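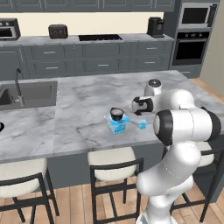 The arm at the island in our kitchen simulation, with the cup on top of the blue-and-white box.

Kitchen Arm FAQ for Sedeo Staff
Print this page | E-mail this page
Last updated: Mon 15 September

Hi everyone, Danylo Yatsenko here from the prep kitchen side. I've been the go-between on the Zhuravel project since January, and I keep getting the same questions by the coffee urn, so I'm putting my answers in one spot. If I got something wrong, come find me and I'll fix it!

So what is Zhuravel, anyway?
It's our name for the whole robot arm project. The arm is going to handle small countertop jobs in the staff kitchens, mostly moving cups, cartons and containers from one place to another. Plulau is the program we use to build a pretend kitchen on the computer and try the jobs in there first. The picture up top comes out of Plulau.

Why does it look fancier than our kitchen?
Ha, I get this one a lot. No, we are not getting marble. The practice kitchen came with the software and we didn't want to spend the budget on making it match our old counters. I did ask about the bar stools and was told no.

Am I losing my job?
No. I asked this one myself before I agreed to help, and I asked for the answer in writing. There are 37 of us across the two kitchens and the number stays the same through the first year. After that there's a review, and staff get two seats in it. I can't promise you what a review will say (I wouldn't believe me if I did), but we'll be in the room for it.

What changes in my shift, then?
Mostly the clearing and restocking part. Right now whoever opens spends a good chunk of the morning shuffling cups and boxes around before any cooking happens. The arm takes over some of that, and the opener goes straight to prep. You'll also have a short check to do at the start of the day – look over the counter, make sure nothing is in the arm's way, press the green button on the wall panel. It took me five minutes the first time and less now.

Will I have to learn programming?
Nope! I can't program a microwave clock. The training is seven short sessions, all on paid time, and most of it is sitting at a screen with the Plulau kitchen, giving the arm a job and watching how it goes about it. If it knocks a cup over in there, there's no mopping, so please mess around as much as you like.

Why do you practice with a cup stacked on a box?
We stack things like that all day long without thinking. You grab the cup, then the box, and off you go. The arm has to be told which thing to deal with first, and somebody has to decide that. That somebody is us, and it's been my favorite part of the whole project. Fedir Polishchuk on the evening crew wrote up the order for the cup and carton jobs, and the engineers used his version pretty much as he wrote it.

What if I don't feel safe near it?
Say so, please. Nobody works beside the real arm until they've finished training, and you can stop it at any time without asking a supervisor. You won't get written up for stopping it. I've stopped it myself over a dish towel.

Does it record us?
I asked Enusex, the company doing the installation. The arm's system logs its own jobs, like what it moved and when. It doesn't keep track of who's on shift, and managers can't use the logs for performance reviews. That's in the same letter as the jobs answer, and there's a copy on the break room board.

Will I get paid more for running it?
Still being worked out. I've asked for a skills bump for anyone who finishes all the sessions, and I'm around halfway through the paperwork – it's slow going. I'll post here when there's something to tell.

Can I try the practice kitchen before my training date?
Sure, the laptop in the supply office has it. Sign the sheet, and please close the program when you're done.

Contact: Danylo Yatsenko, prep kitchen, or leave a note in the Zhuravel box | © Sedeo Staff Kitchens | Back to top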